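**Ekdale Public Safety Liaison Group**
Minutes, March 2018

Present: Moushumi Jayasinghe (chair), Rajitha Debnath (police department, records), Shafiq Bandara (patrol liaison), Carys Gough (minutes)

Apologies: Kasun Debnath (county dispatch)

Documents circulated in advance: burglary summary for the Liyanage Street corridor; draft camera registry form, second version; dispatch note on call codes.

## 1. Minutes of the previous meeting

Accepted with one correction. Under the item on street lighting, "Imier Avenue" should read "Imier Court". C. Gough to amend the file copy.

Matters arising: the request for a second records terminal at the front counter remains with the city. R. Debnath had no date to give.

## 2. Commercial burglaries, Liyanage Street corridor

S. Bandara presented the summary. The department has taken 19 reports of commercial burglary in the corridor in the reporting period. All but two were overnight entries through a rear door or a rear window. The two exceptions were daytime thefts from an unlocked stockroom, which had been coded as burglary by the reporting officer. R. Debnath confirmed that the coding is under review and that the total may go down.

The method is similar in most cases: the door is pried at the lock side, the cash drawer and small electronics are taken, and the time inside is short. S. Bandara said this did not establish that the same people were responsible. One arrest has been made in connection with a single entry at a dry cleaner. He declined to give further detail while the case is open, and asked that members not repeat the name that has been circulating on neighborhood pages.

M. Jayasinghe asked why three of the reports were taken by phone, with no officer attending. S. Bandara explained that an officer attends when the entry is in progress or discovered the same day, or when there is something to collect. The three in question were reported several days after the fact, and in each the door had already been replaced. M. Jayasinghe asked that the reporting advice for business owners say plainly that the door should be left as found until the department has been called.

Patrol has moved one unit to the rear alleys on the overnight shift. This is funded from existing hours and will be looked at again in July.

**Action:** S. Bandara to send revised reporting advice to C. Gough for the next mailing. 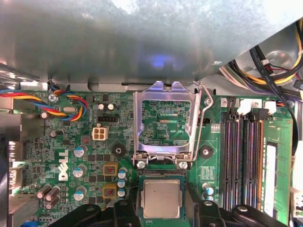
## 3. Voluntary camera registry

The registry lists private cameras whose owners are willing to be contacted after an incident. It gives the department no live access. It now holds 194 addresses, of which the larger part are homes.

R. Debnath reported on the state of the records:

- Some entries carry no phone number and can only be used by sending an officer to the door.
- Entries for businesses often name a manager who has since left.
- The retention time of the recording is missing from most of the older entries - the old form did not ask for it.

The second version of the form adds retention time, direction of view and a yearly renewal. M. Jayasinghe thought the renewal would lose entries. R. Debnath replied that an entry that cannot be reached is of no use to an investigator, and that a shorter list would be preferable. After discussion it was agreed to keep the renewal but to send two reminders before an entry is dropped.

S. Bandara raised the format of the recordings. Files are received on discs, on thumb drives, by e-mail and in one recent case as a phone video of a monitor. The last cannot be enhanced and has limited value in court. The form should ask owners to export the original file and to note any difference between the camera clock and the real time. A clock error is not a problem if it is recorded when the file is handed over.

The group also considered the offer from Zaltell to host the registry. The offer is free of charge for the first year. R. Debnath was not in favor, as the terms allow the firm to contact registered addresses about its own services. The offer was not taken up.

**Action:** R. Debnath to issue the final form. C. Gough to write to Zaltell.

## 4. Non-emergency line and call codes

In K. Debnath's absence, the chair took the dispatch note as read.

The non-emergency line received 715 calls from Ekdale addresses in the period. The note separates them by code but not by outcome. Members had the following comments:

1. Noise and parking calls share a code with general nuisance and cannot be counted separately. Dispatch should be asked if they can be split.
2. Calls reporting gunfire are passed to the emergency queue regardless of which line they come in on. The note does not say whether they are then counted once or twice.
3. Abandoned calls are left out of the total. It would be useful to have them, even as a single line.

S. Bandara added that callers should give a cross street where possible. Imier Court and Imier Avenue are still confused at dispatch, and a patrol unit was sent to the wrong one during the period. No harm came of it, but the delay was six minutes. K. Debnath has previously said that a map correction was requested from the county.

**Action:** C. Gough to forward comments 1 to 3 to K. Debnath, and to ask for the status of the map correction.
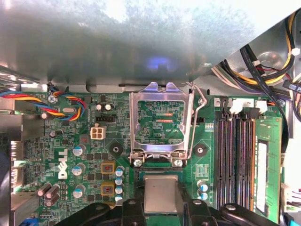
## 5. Release of incident information

M. Jayasinghe noted that residents had again learned of an arrest from social media before any notice was posted by the department. R. Debnath outlined the present procedure. A short notice is released once charges are filed. It gives the block, the offense and the age of the person charged. Names of victims are not released, and the house number is removed from any residential address.

The chair asked whether a holding notice could go out earlier, stating only that officers had attended and that there was no continuing danger. S. Bandara said this was possible for larger responses but that the shift supervisor would have to approve the wording, and that the second statement could not always be made. R. Debnath will put the question to the department and report back.

**Action:** R. Debnath.

## 6. Other business

The property return counter will keep shorter hours until a vacancy is filled. Owners need the case number and a photo ID. Bicycles are held at a separate location and are returned by appointment only.

S. Bandara asked for agenda time at the next meeting for thefts from parked vehicles at the trailhead lot. Agreed.

## 7. Next meeting

Date to be set by C. Gough once K. Debnath's availability is known. The burglary summary is to be reissued beforehand with the coding review applied.

Minutes taken by C. Gough. Draft until accepted.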